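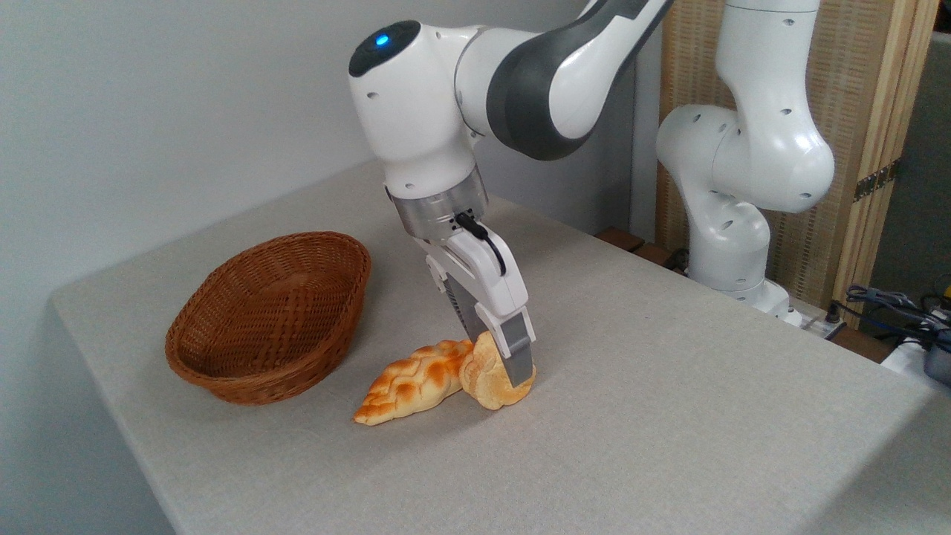

Lutfa Khan writes that her plates have stopped knocking when she puts them down, and that she would like to know if the same pad can be cut for a round table. Yes, it can. Please read the part about cutting before you start.

Pomen Table Pad, sold by length

The Pomen pad is a soft layer that goes between your table and your tablecloth. It makes the table more quiet, keeps the cloth from sliding, and protects the surface from small scratches and from warm dishes. It is not made to be seen. Once the cloth is on, you should forget it.

The top side is brushed cotton. The underside is a thin foam with small raised points that hold on to the table without glue. The two layers are stitched together in lines, so the pad can be folded without the layers separating.

Size and price
Width: 140 cm
Longest single piece: 200 cm
Thickness: 3 mm
Color: white only
Price: $14 per half meter

For tables longer than 200 cm we send two pieces. Put them edge to edge and do not let them overlap, or you will feel a line under the cloth. A strip of cotton tape on the underside keeps them together. The tape is in the package if you ordered two pieces.

How to measure

Measure the table top only, without the part of the cloth that hangs down. The pad should be a little smaller than the table, one centimeter on each side. Many customers order the size of their tablecloth by mistake, and then the pad bends over the edge and the cloth stands away from the table like a skirt. If your table has rounded corners, order by the full length and trim the corners at home.

Cutting

Use long scissors and cut from the foam side. Mark the line with a soft pencil first. For a round table, lay the pad upside down on the floor, turn the table over on it with a second person helping, and draw along the edge. Then cut inside the line. The edge does not need sewing, but after many washes it can become a little loose. Sewwandi Mondal in our Urnville shop sews a zigzag along hers, and she will do the same for yours if you bring it in. It takes 7 days and the price depends on the length.

Heat

A serving dish or a teapot is fine. A pan directly from the oven is not – please use a trivet. The foam can become flat where it got too hot, and this does not come back.

Washing

Wash at 30 degrees with no softener. Softener makes the points on the underside slippery. Dry it flat or over two lines, not in the dryer. The first wash takes away one or two percent of the length, so if you want an exact fit, wash before you cut.

New lacquer or fresh oil

Wait until the finish is fully hard before you put any pad on it. For oiled tables we ask for at least four weeks. We have had one case of marks, on a table which was oiled nine days before, and we would not like a second one.

Returns

Uncut pads can come back within 14 days. Cut pads we can't take, except when there is a fault in the material. Small free samples are available from the shop, just ask for one with your order or write to Habibur Wijesinghe at the service desk.

Goes well with: Pomen cloth clips, set of four. Cotton tape, five meters.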